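Practice objects for hand-held grippers are usually too easy. Shared workshops, ours in Lirstead included, reach for foam blocks and wooden cubes, log a high success rate, and conclude that the jaw design is finished. I think those figures say very little about the jaws. A cube forgives poor alignment, and its edges are visible from any angle.
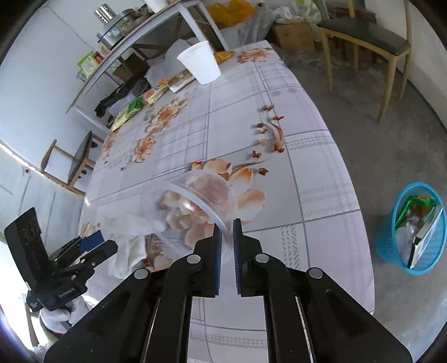

Pad geometry deserves more attention than motor choice. Our build log runs to 1,928 grasps, and the failures cluster on thin rims and anything see-through. A cube does not test whether two flat pads meet squarely. A clear round plastic piece, tipped so that its rim runs down between the jaw tips, does, and on a flowered tablecloth the print shows straight through it. Any camera-based method has to cope with that before the pads get a chance.

The usual objection is cost in time. Clear plastic and limp cloth slow a session down; we get up to 400 grasps in an evening with them, against 600 with blocks. I would take the smaller number. The extra blocks repeat a result we already had in June.

My proposal for the Lirstead bench is modest. Retire the cubes after the first 2 sessions of any new build, use household items from then on, and publish the failure counts by object type.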